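Stuvero Community Help > Data collection > Rules and good practice

House rules for two-person gripper sessions at a home table?
Posted by Gwilliam, January 2023

We record handheld gripper sessions in ordinary homes, with two grippers over one dining table. I have to write a one-page rule sheet and don't want it to run to 25 items. What do you insist on before recording starts? Our last batch was 200 episodes and a lot came back from review.
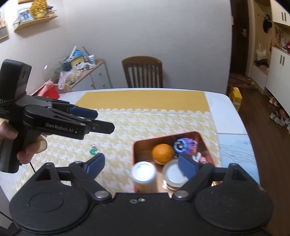 Podbridge
Our sheet covers the table first and the room second. Objects for the task go in one place before the start, and anything outside that place is either part of the task or gets removed. With a red tray like yours, write down whether the small green and clear item out on the tablecloth is a start position or a leftover, or reviewers will guess. Cables stay clear of the jaws. Hold the gripper by the handle only, fingers off the linkage. Framed photographs and mail should be covered or moved, and the householder signs for whatever stays in view.

Skilta
Agree on who moves first. That's it really.

Stuvero_3221
Agree with Podbridge, except I would put consent at the top of the page. Also add:
Wipe the finger pads between episodes.
Open both grippers fully once at the start of each episode.
If something falls on the floor, stop and mark the episode. Don't pick it up and carry on.
Keep the sheet to 2 sides at most and put a version number on it. We changed ours in April and had old copies in use for weeks.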